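Football kit: getting it clean before next Sunday

Print this page | E-mail this page

Grass stains on a white shirt are proof of effort, or of falling over. Dab them with white vinegar and a drop of washing-up liquid, leave for an hour, then wash cool. Mud is the opposite: let it dry and brush it off outdoors.
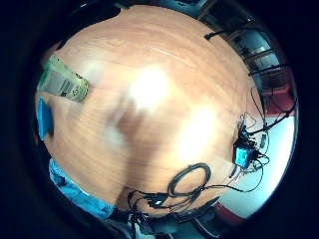 Can shin pads go in the machine? Take off any ankle sleeves and wash those with the socks, but do the hard shells by hand in soapy water.

Stuff boots with newspaper and keep them off the radiator. Dilek Ersoy, our left back, baked hers and played all of May in something like toast.

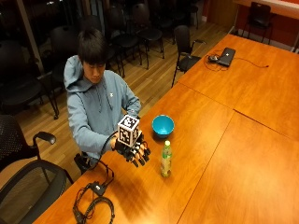

Training tops suffer more than match shirts, being worn to the pub as well. Turn them inside out, and skip the fabric softener. A hoodie with drawstrings, like the light blue one at the table, wants its cords tied in a bow first, or you'll spend half-time fishing one out with a safety pin.

Print this page | E-mail this page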